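Section 4: Oiling your Soddale table for the first time

This is the fun bit! Your table left the workshop sanded but bare, and the first coat of oil is when the grain really wakes up. Set aside a quiet afternoon, open a window and put some music on.

Before you start

You will need the tin of Lelleck hard oil from the parts box, 2 lint-free cloths, the grey sanding pad and an old sheet for the floor. Keep the room at normal living temperature. If the table has come in from a cold van or garage, leave it overnight first.

1. Wipe the top with a barely damp cloth and let it dry fully. The surface will feel a little furry afterwards, and that's fine.

2. Rub the whole top lightly with the grey pad, always along the grain. Go easy at the edges, where it's very tempting to press harder.

3. Brush off the dust, then go over everything again with a dry cloth. Don't forget the underside of the rim!

4. Shake the tin well and pour a small puddle near the middle. Spread it out in long strokes from one end to the other. You want a thin, even film.

5. Wait 14 minutes, then wipe off everything that hasn't soaked in. Look across the top from a low angle, with a lamp at the far side, and any sticky patches will shine back at you.

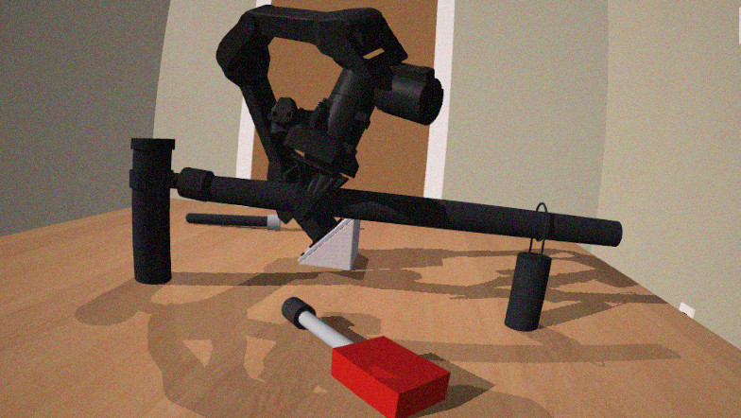

Can I use a different oil from the one in the box?
Any clear hard oil sold for indoor furniture will do, but test it under the table first and let the patch dry overnight. Tinted oils can go blotchy on bare wood, so try those on an offcut.

6. Leave the table overnight, then repeat steps 4 and 5. The second coat takes far less oil and is a joy to put on.

CAUTION: Oily cloths can heat up and catch fire by themselves. Spread them flat outdoors to dry, or soak them in water and seal them in a metal tin. Never leave them in a heap or put them straight in the bin.

Note: Cinoson and Ghoneim tops come already waxed. Skip this section and go to Section 5.

You can eat at the table the day after the second coat. Hold off on hot dishes and wet glasses for a couple of weeks while the oil hardens, and use mats in the meantime.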